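Progress Report to the Haduvell Fund: Small Kitchen Objects and Play Blocks

September, by the project office, Udley
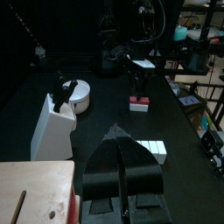
With this report we want to inform the Fund how the work on the object collection is going, what was finished since the spring report, and where we are behind the plan. The grant pays for a collection of everyday things and simple blocks which are kept in one place and can be set out on a table again in the same way, by different people, on different days. We have tried to write shortly. The cost table was sent separately.

1. What is in the collection now

At the end of the period the collection has 200 objects. In the application we promised to reach this number only by the winter, so in this point we are early. The largest group is kitchen things: bowls, cups, boards, knives and the blocks in which knives stand. The second group is blocks for stacking and for placing in a row. The white cubes are used the most, together with the red blocks, and for them we have already ordered a second set from Ruchti. The delivery is confirmed but we don't have it yet.

Each object has now a sheet with its weight, its measures and its color. The sheets were checked by a second person. In this check we found 17 sheets with a wrong weight, nearly all of them from the first weeks, when the small scale was not set to zero before use. All of them are corrected. The scale is now tested every morning.

2. The table

In the spring we wrote that the light tabletop gave us trouble. White cubes and the white bowl were hard to see on it, and the people who set out the objects made more mistakes with the positions. We changed to a matte black top. The white cubes can be seen very well against it, also when four of them lie side by side, and the light from the ceiling doesn't shine back so strongly. The cost of the new top was lower than we had planned and the rest was moved to storage boxes, as agreed with the Fund by letter.

One disadvantage must be mentioned. Dust and finger marks are easy to see on the black surface. We wipe the table before each session and again at noon, and this takes time which was not in the plan.

3. Arrangements

An arrangement is a fixed way to place objects on the table. We have now 11 arrangements described and tested. The simple ones have only blocks, for example a red block on top of a white block. The more difficult ones mix blocks with kitchen things, so that the stack has to be built with a knife block, a bowl or a board standing near.

Over 900 sessions were completed with these arrangements. We ask the Fund to read this number with care, as the simple arrangements are much shorter and many more sessions were done with them. A fair division between simple and mixed arrangements is our main task for the winter.

The mixed arrangements need more attention than we expected. The knife block is tall and the handles stand out from it, so the place where it stands decides what can be reached behind it. We moved it further back two times and wrote the description new each time. We believe the present version can stay.

4. Delays

The booklet with all arrangements is not ready. The text is complete in the first version, but the drawings must be made again after the change of the table. The printer, Didum, has kept our place until the end of the year without extra cost.

Also the wooden boards are late. We wanted three sizes and have two. The supplier stopped making the smallest one and we are still looking for a similar product.

5. Next period

We plan to finish the booklet, to find the third board and to do mainly mixed arrangements. We also want to invite two outside groups to set out the table using only the booklet, without our help, and to compare the result. No change of the budget is requested.

Comments (3)

udley_reader: Thank you for the clear report. Will the object sheets be open for schools? We would like to use the ones for the blocks.

Project office: Yes, we plan to open them together with the booklet. Please write to us and we will put you on the list.

mb_woodshop: About the small board, have you asked a local workshop? A board in that size is a short job and not expensive.

Contact: Project Office, Udley | © Udley Object Collection, supported by the Haduvell Fund | Back to top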